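Circuit board jewellery

Circuit board jewellery is jewellery cut from the printed boards of old electronics. Green board is the classic choice, and its fine copper tracks make every piece a tiny map of its own — no two pendants quite match.
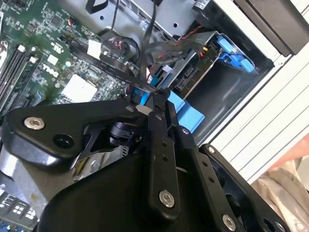
Inside a Dell desktop computer, with a ribbon cable and motherboard

Origins

Hobby jewellers were selling pieces at craft fairs long before the style had a name. Josefina Cabral's Trokow earrings, shown in a run of 500 pairs, brought it a wonderfully loyal following.

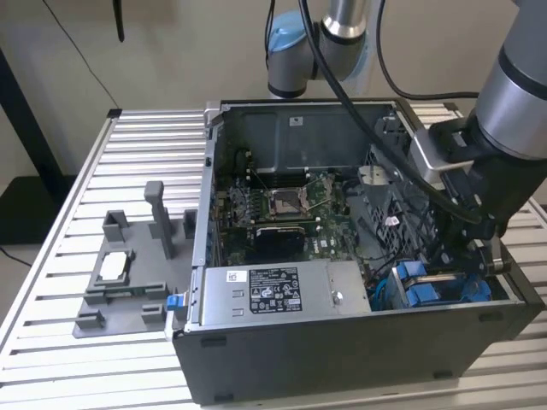
Her pupil Ivana Arancibia went further and set slivers of board in silver, under clear resin. The Stider brooch, her best-loved design, has seven layers and glows beautifully against dark wool.

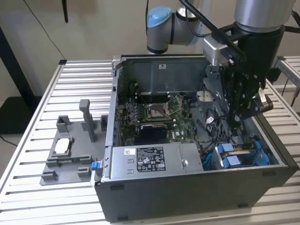

Making

Blanks are sawn by hand, filed under water to keep down the dust, and sealed on both faces. Most pendants are roughly 2 mm thick. Cut edges must be sealed too, as bare glass fibre irritates the skin. 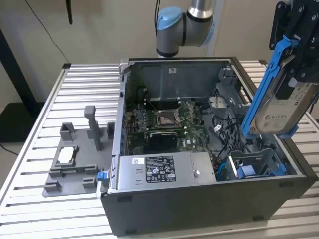 Care

A soft, dry cloth is enough. Perfume and hairspray cloud the resin.

See also

Resin jewellery
Emiliano Aravena
Fustudus clasp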